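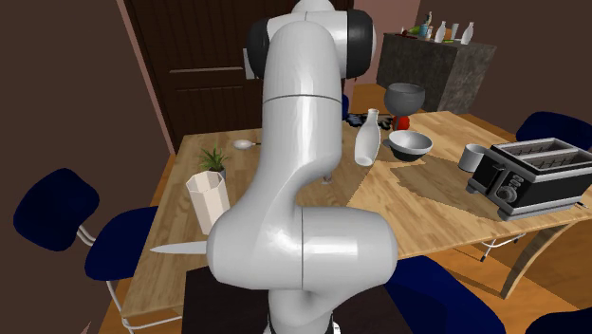 Simulated view, white arm at the wooden dining table, octagonal vase to the left.

Progress report to the Edden Fund - Ikton reading app, second period (to end of May)

Sorry for the brevity, we are mid-release and I wanted this with you before the portal closes at 5pm. Full spreadsheet goes up separately.

Where we are

The Android build went out to testers at the start of the period. iPhone build followed later than planned, held up by the store review - rejected twice, both times over the wording on the sign-in page, nothing to do with the code. Passed on the third go. Both builds now carry the same features apart from offline saving, still Android only.

415 testers signed up across both phones. That is over what we promised in the bid. Not all of them active, see below.

Languages: 13 switched on in the menu. Two of those (Welsh and Tamil) have menus translated but not the help pages. Help pages being done by the Thambiah agency, first drafts back and being checked. Quality good so far, a few odd choices for "bookmark" and "share".

What changed in the app

Start page redone. The old one loaded every story in full before showing anything, which was hopeless on a slow connection. Now headlines come first and pictures load as you scroll. On the older test phones the page opens in 2 seconds. We had hoped to get under that but are leaving it for now.

Text size now follows the phone's own setting. Should have been there from the start, most asked for item in the first round of feedback.

Night mode in. Needs work on the search page, where grey text on dark grey is very hard to read.

Data saver in but off by default. We want to talk to you about wether it should be on by default, as the bid says it will be. Testers on home wifi complained about fuzzy pictures and turned it off straight away. Testers on pay-as-you-go liked it. Our view is ask people once, at first opening, and remember the answer.

Bugs

111 reports logged in the period. Most are closed. The ones still open are mainly to do with the app forgetting your place in a long article if you take a call. Annoying, and we can't make it happen reliably on our own phones. If we can't find it by the next report we will put in a cruder fix that saves your place every few seconds.

One serious one: saved articles were lost on update for a small group of Android testers. Stopped the update the same evening, fixed, put out again the next morning. Lost items could not be got back. We wrote to everybody affected and have added a check to the release list so an update can't go out without being tried over a full saved list first.

Hosting

Moved from the old server to Warkell. Took longer than it should have, mostly the image store. Running cost is lower per month but we paid for both for a while, so the hosting line is overspent this period. Should even out by the end of the grant. No extra money being asked for.

Behind schedule

Offline saving on iPhone. Was due this period, now next.
Read-aloud. Started, works in English only, voice is rough. Not showing it to testers yet.
Accessability audit. Booked but the auditor wants a finished help section first, so it waits on the translations.

Active use dropped off after the first few weeks, as it does. We are sending one short message a month to testers, no more than that. The feedback form has been cut from two pages to one and we are getting more of them back.

Next period

Finish help pages in all languages. Offline on iPhone. Audit done and the report sent on to you. Decide on data saver. Public listing in both stores if the audit doesn't throw up anything big.

Decisions needed from you

- data saver default, as above
- OK to move the unspent travel money to translation
- whether your logo goes on the opening screen or just the About page. We've put it on About for now.

Invoice for the period attached in the portal. Any questions use the usual project address, it gets checked daily.

Ikton project office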